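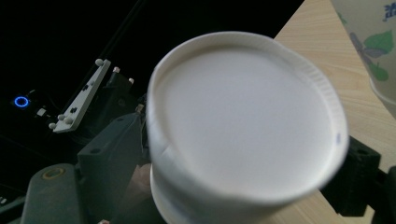
The base and rolled rim of a white paper cup.

Paltport to collect paper cups separately from April

Paper cups will be collected separately from other paper and card in Paltport from April, the district council has confirmed. The change applies to all 4 collection zones and to businesses on the Clevwood trading estate.

Most paper cups have a thin plastic lining, which has to be separated from the fibre in a pulping tank. Ordinary paper mills are not set up for this, and loads containing too many cups can be turned away. Cups will instead go to the Mensah plant at Clevwood, where the recovered fibre is baled for use in board.

Cups should be emptied and stacked. Lids and sleeves go in the existing bins. Premises using more than 100 cups a day must register for a separate container before the start of the service. The council says 1804 households took part in the trial.

Registration forms are available from the waste services desk, which closes at 4 pm.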